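Chapter 4
Keeping Food Fresh at Home

I used to think a vegetable was finished the moment somebody pulled it out of the ground. After that, I figured, it just sat there waiting to be dinner. Then I took a Sunday class from Vilho Lahtinen, who ran the cold store at Fotmont, and he spent the first half hour telling us that a picked vegetable is still very much alive. It breathes! It takes in oxygen, burns up its own sugar, and gives off water, carbon dioxide and a bit of heat. Once that clicked for me, almost everything else in food storage started to make sense, and I hope it will for you too.

So this chapter starts with breathing (the proper word is respiration) and works its way out to drawers, bags and cellars. You'll want the vocabulary from Chapter 3 close by, mainly "humidity" and "cell wall."

Leaves and roots live at very different speeds. A leaf is built to trade gases with the air, and it's thin, with a huge surface for its weight, so it loses water fast. A carrot is a storage organ. The plant made it to get through a winter, and it's in no hurry at all. 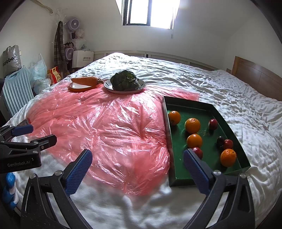

Why does a carrot go limp if you store it with its leafy top on?
The leaves keep losing water to the air after harvest, and they pull that water up out of the root. Cut the top off before storing and the carrot stays crisp much longer.

Try this one yourself. Buy two bunches of carrots in March, when your kitchen is probably still dry from the heating, and trim just one of them. Weigh both every morning and write it down. My own kitchen log has 811 entries in it by now (my family has opinions about this), and the untrimmed bunches lose every single time.

4.1 Water, wrapping and the trouble with bags

If losing water is the problem, sealing everything in plastic sounds like the answer. I believed that for years, and I threw out a lot of slimy spinach because of it. A sealed bag traps the water the leaves give off, and it has to land somewhere. Drops collect on the leaves, and bacteria and mold love that.

What you're after is air that's damp with no puddles in it. A loosely folded bag does the job, and so does a bag with a few holes, or a box with a dry cloth laid in the bottom. Evaristo Cuautle, who taught me most of what I know about greens, changed the cloth every other day and swore by old cotton napkins. I use paper towels - he was never impressed.

Thin plastic film also isn't a perfect wall. Gases creep through it, and different plastics let them through at different rates. We'll get to the numbers in section 4.4.

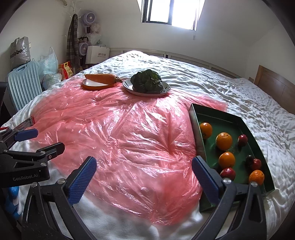 Figure 4.2. Thin plastic sheeting creases easily.

4.2 Ripening and the gas you can't see

Fruit brings in a new character: ethylene. It's a plant hormone that happens to be a gas, and many fruits make it as they ripen. Put a ripe apple in a closed bag with a hard avocado and the avocado softens sooner. Put that same apple next to your lettuce and you may find brown spots on the leaves.

Growers sort fruit into two groups. Climacteric fruits, like apples, bananas, peaches and plums, can go on ripening after they're picked, with a burst of respiration and ethylene along the way. Non-climacteric fruits, like oranges, grapes and cherries, pretty much stop where they were on the day of harvest. They may get softer or drier, but they won't get any sweeter sitting on your counter.

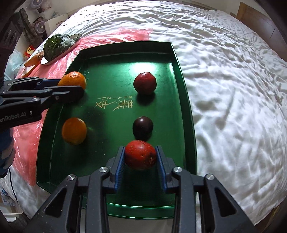
Will a sour orange turn sweet if you leave it out for a week?
Oranges don't ripen after picking, so waiting won't add any sugar. A sour one is best squeezed and mixed with sweeter juice.

Keep the two groups in mind when you read the case study at the end of the chapter, on the packing house at Plamell. They had 3,718 crates in one room, apples and greens together, and it took them 11 days to work out why the greens were yellowing. You'll probably get there by the second page.

Before you go on to 4.3, open your own fridge and make a list of what's touching what. Mark each item L for leaf, R for root or F for fruit, and put a star next to the fruits you think make a lot of ethylene. Hang on to the list, we'll be using it in the next section.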